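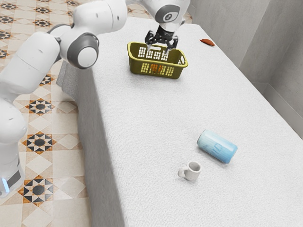
在自家车库里造一台机械臂，需要先学会编程吗？
先学会拧螺丝就够了。程序可以边做边补，我们多数成员的第一行代码，都是在手臂已经把桌上某样东西推到地上之后才写的。

关于我们

Tretside 是一间共用工坊，也算一所学校，看您交的是会费还是学费。两者的差别主要体现在收据上。工坊开在 Plovthorpe 老街后面，门口没有招牌，认准那扇关不严的绿色铁门就行。

创办人 Nayara Aguiar 原先修洗衣机，后来觉得电机只会转圈未免可惜，便在自家厨房里装了第一台三关节的小手臂。它唯一的本领是把茶匙从左边挪到右边，一次要四分钟。邻居 Nandi Zulu 看完演示，问能不能快一点，又问能不能换个地方，因为厨房还要做饭。于是有了这间工坊。

现在我们有 10 张工位、一台脾气尚可的车床，以及 225 把编了号的扳手和螺丝刀，其中在架子上的通常是 199 把。其余的去向，我们每年十月盘点时讨论一次，至今没有结论。

我们做什么

成员在这里做自己家里用得上的自动化：给阳台浇水的，给猫开门的，把杂物收进篮子里的。最后一种最受欢迎，也最难。人收拾桌子不过脑子，机器收拾桌子，却要先弄清楚什么叫“桌子”，再弄清楚什么叫“收拾”，这两个问题有些成员家里也还没有达成一致。

所以我们的规矩是先仿真，再动手。新人头几周都对着屏幕，在搭好的虚拟房间里练抓取。虚拟的杯子摔了不用赔，这一点深得家属支持。练习用的物件也挑得很家常，形状越不配合越好：圆的会滚，扁的夹不起来，带把手的总是把手朝着错误的方向。
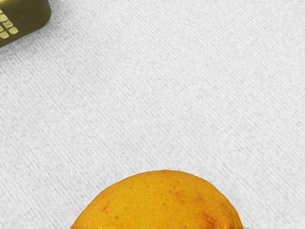
仿真桌面：橙子与带按键的绿色设备

屏幕上过了关，才轮到真家伙。关节、支架和线束都由成员自己装，控制板用的是我们自己画的 Padilla，目前是第三版。第一版会发热，第二版会发热得比较均匀。图纸放在工坊的共享文件夹里，谁都可以改，改完请写明改了什么，“优化了一下”不算。

课程与开放时间

入门班叫 Kaltham，名字取自 Nandi 老家的一条河，和机器人没有关系。课上从舵机讲到逆运动学，中间有一节专门讲怎么理线，缺勤率最高，事后补课的人也最多。学完以后，您应当能独立装好一台桌面手臂，并能说出它为什么不动。

材料费每人 413 元，含电机和一包怎么数都不够的 M3 螺丝。工具免费借用，借走请在本子上签名，字迹要能认。十四岁以下的学员须有大人陪同，大人也可以学，我们不拦着。

我们不接代工，不修扫地机，也不替人判断网上买的二手伺服电机是不是好的。最后这一条请尤其留意，带着纸箱来敲门的人，已经快比报名的多了。

想来看看的话，晚饭以后灯亮着就可以进来。门要往上提一下再推。

本页更新于 2026-07-30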